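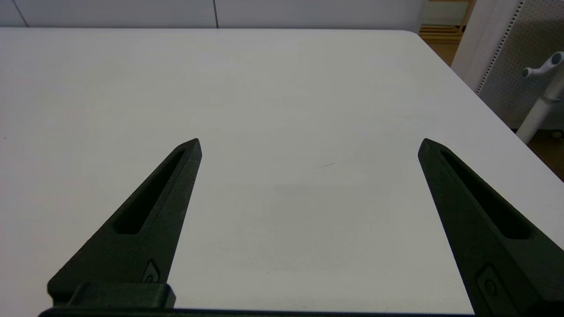
Nkechi Abubakar has been making tables for 11 years, and she still runs her palm over every top before she'll talk about it. She does it the way other people pat a dog. The table she most wanted to discuss when I visited her shop in July is also the plainest piece she has ever drawn, and she knows how that sounds. It's big, it's white, the finish is matte, and the corner is rounded just enough that your hip forgives it. There is one thin gray streak on it, a little to the right of center, so faint that I had to tilt my head to be sure of it. "I love that you looked for it," she said. "Everyone who writes about a white table should have to look at the surface for a full minute first. There is so much going on up there!"

She calls the design the Gurby, after the street where she rented her first bench space, and it has been through more versions than she cares to list. The early ones were square at the corners. Her business partner, Olanrewaju Etim, kept walking into them.

"I had a bruise for most of that spring," Etim told me, grinning. He handles the finishing, and he's the one who talked her out of gloss. "Gloss white is a mirror. You put a lamp over it and now you have two lamps. You sit down to draw or cut fabric or sort your mail and you're squinting. With a matte top the light just kind of settles. It's a little brighter in one spot, a little grayer in another, and your eyes relax."

He tested 20 whites before they agreed on one. Some went yellow next to a window and some looked blue by supper. The one they chose leans very slightly gray, and Abubakar admits she fought it at first because on the sample card it looked like dishwater. Then Etim painted a full board, leaned it against the wall and left it there over a weekend. "I came in on Tuesday and thought, oh, who made that, that's lovely," she said. "And it was the dishwater one."

I asked about the corners, expecting a short answer. I got a long one, and it was my favorite part of the afternoon. She has a drawer of corners. Really, a drawer, full of cut-off pieces with different curves, each with a number penciled on the underside, and she had me close my eyes and feel my way through them. The tight ones feel like an accident, as if somebody had worn the point off. The very round ones feel like a children's table. In between there's a small range where the hand just slides around and keeps going, and the Gurby sits right in the middle of that.

"People think they choose a table with their eyes," she said. "Watch them in the shop. They come up to it, they're talking about something else completely, and the hand goes straight to the corner."

The table is 80 centimeters deep, which came from a customer. Hadiza Ezeani cuts patterns at home and had been working for years on a dining table that was too narrow, with fabric sliding off the back. She came in with a sketch on an envelope and a very firm opinion about reach. I called her afterward to ask how she was getting on with it.

"I do everything on it," Ezeani said. "I cut on it, I eat on it, my nephew does his geometry on it. You know what I like best? Dark thread. On my old table I could lose a navy thread for ten minutes. On this one it looks like somebody drew it there."

Which brings up the matter of marks. A pale matte top will show pencil, it will show a scuff from the foot of a sewing machine, it will show the newspaper if you lean on the newspaper. Abubakar doesn't pretend otherwise. She recommends a damp cotton cloth, then a soft white eraser for anything that stays put, and she is strict about the order. Scouring pads are banned. They polish a little shiny patch into the finish, and once you've seen a shiny patch you will see it every day of your life.

"Start with the cloth," Etim put in from across the room. "Always the cloth!"

Houshang Fallahi, who drives the deliveries, has his own view of all this. He has carried a lot of these tops up a lot of stairs, wrapped in two moving blankets, and he says the worst moment is the unwrapping, when the owner goes quiet. "They're afraid of it," he said. "It's so clean. They put one cup on it, very carefully, like it's a museum. I tell them, put your keys down, put your bag down, go on. By the time I've got the blankets folded they're leaning on it."

Order number 563 was being packed while I was there, and there's a wait at the moment, longer if you want the wider version. Abubakar is also drawing a bench to go with it. She showed me three sheets of pencil lines and then took two of them back, laughing, before I could get a proper look. The one I did see had the same curve at the ends.

"It'll be done when I can sit on it for a whole lunch and not think about it," she said. She had a sandwich in her bag, and the prototype was by the door, so I left her to it.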